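Sorting Returned Goods with a Gripper: What Changes for the People at the Table
Student project report, Grinddale

1. Background

Zwahlen is a small company in Grinddale which receives returned and mixed household goods from shops. The goods come in boxes without any order. For many years the workers have taken every article out by hand, looked at it and put it in the correct bin. In March the company started a trial with a sorting system from Zanix. Our group was allowed to follow the trial for 16 weeks and to speak with the people on the shift.

The question of our project was simple: what do the workers do now that they did not do before, and what do they think about it?

2. How the work is done now

The system has to learn from examples. For this reason a worker holds a gripper tool in the hand and picks the articles one by one, in the same way as the machine should do it later. The recordings go into a program called Cotura. A worker on this task makes about 1000 picks in one week.

The articles are put on a large white tray in mixed condition. Hard and soft things lie together, for example a wooden block, a toy dinosaur, a red toy car with green wheels, a bottle with a ridged cap and a crumpled packet. The worker opens the jaws, brings the blue pads to both sides of the article and closes them. A block has flat sides and is easy to hold. A packet can change its form when it is pressed, so the worker must choose the place of the grip with more care.

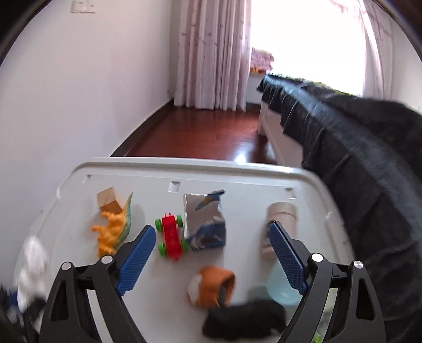
3. What the workers told us

We made interviews with 4 workers, each of them 40 minutes long. All of them said that the new task is less heavy for the back, because there are no boxes to lift. Two of them said that it is more tiring for the hand and for the eyes. One worker explained that she had to learn to move slowly, and that this felt wrong in the first days. In the old work a fast person was a good worker.

There was also a different opinion about the value of the task. One person was proud that the machine copies her way of gripping. Another person asked us who will do the sorting when the machine has learned enough. The shift leader told us that no jobs will be cut during the trial, but we did not get an answer about the time after it.

4. Problems in our study

The group of workers was small and we could visit only the morning shift. We had no numbers about the sorting speed before the trial, therefore we can not compare it. Some answers were perhaps more polite than usual, as the shift leader was in the next room.

5. Suggestions

We suggest that the company changes the person on the gripper task every two hours. The workers should also see how the machine uses their recordings. Three of them told us that they never saw this, and they would like to.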